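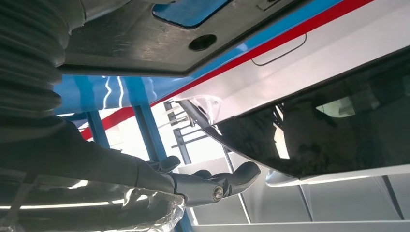

I've been suspicious of many-fingered hands for years, and two days with the Seltar hasn't cured me. The sales talk is always the same: the world is built for human hands, so buy a human hand. Fine, but the world is also full of snags and narrow gaps, and a hand with that many joints has plenty of places to get caught. The wrist camera is what I look at first on any demo, partly because it shows how well a thing has been put together and partly because sales people never think to tidy it up. On this one you get the black ribbed sleeve down one side, a little silver screw near the roots of the fingers, and a good stretch of crumpled clear film round the arm, throwing white glare back at the lens. I have no quarrel with film as such. I do have a quarrel with feeding that picture to a controller and then telling me the lighting in my building is the problem.

For anyone new to this blog, I spend my working life with a plain Judance two-jaw gripper. It opens, it shuts, it costs a sensible amount of money, and I can change the pads with one hand while eating a sandwich with the other. Noura Awad, who ran the session at Murholm, thinks I'm a dinosaur. She may be right, though she has also never had to ring Seltar for a spare finger in the middle of a job.

We agreed on the tasks beforehand so neither of us could cheat. Pick up, hold, turn, put down inside the tape. Noura logged 71 attempts with the Seltar, and I had a pile of old logs from the Judance to set beside them. I won't print the two sets next to each other, whatever the man from Abou Jaoude says in his newsletter. My old runs were on a bench and hers were mostly over the floor, with a different camera and a different person driving. Put those in one bar chart and you've made a bar chart. 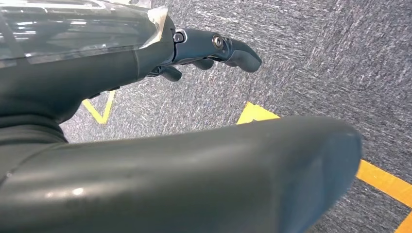 *Over the taped carpet, thumb nearest the camera.*

My main complaint is the thumb. From the wrist camera it takes up a huge amount of the view, and it does so exactly where I want to see what I'm about to touch. Look at the yellow corner tucked partly behind it. A person would just tip their head. With a camera bolted where this one is, you either move the whole arm to get a look or you trust the other camera, and switching between the two views made me slow and bad-tempered. With my two jaws I can at least see down the middle.

Nadine Atallah did the driving for most of the second day and was far better at it than me. She never seemed bothered by the thumb at all. Her trick was to ignore the wrist view until the last bit of the move, then glance at it once. I tried it her way and improved, so some of my grumbling should be put down to the grumbler. I still think a setup that needs Nadine is a setup with a hidden cost, and I'd like to see that cost on the quote.

Where the hand did better than I wanted it to was on awkward shapes.

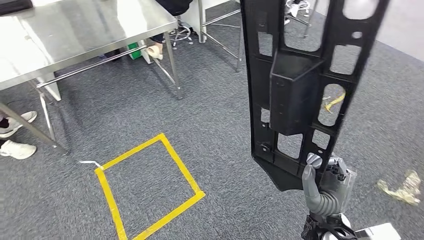 Anything long and full of holes is a pain for flat jaws. You have to find a rib, line up with it, and hope it's thick enough to squeeze. Fingers that go round the back while the thumb holds the front are more forgiving, and I can't pretend otherwise. I asked whether the fingers would poke through a hole and stick there, and was told "it hasn't come up", a phrase I have heard before about several other products.

Other notes, in no order:

- The controller has 347 settings. I changed 7 of them. I'd like the rest hidden behind a door marked "staff only".
- The grip force slider has no units. It goes from low to high. Low what?
- Start-up was quick both days. Credit where due.
- I asked for wear figures on the finger joints and was sent a brochure.
- The Judance pads are still hard to get in the soft grade, so don't take this as a love letter to them either.

Noura wants me back in April, when there's supposed to be a new camera mount that sits further out to the side. I've said yes, on condition that I can bring my own gripper and put it on the same arm, with the same camera and the same tape. She has agreed in principle. I've asked for the bolt pattern twice now and am waiting for the drawing.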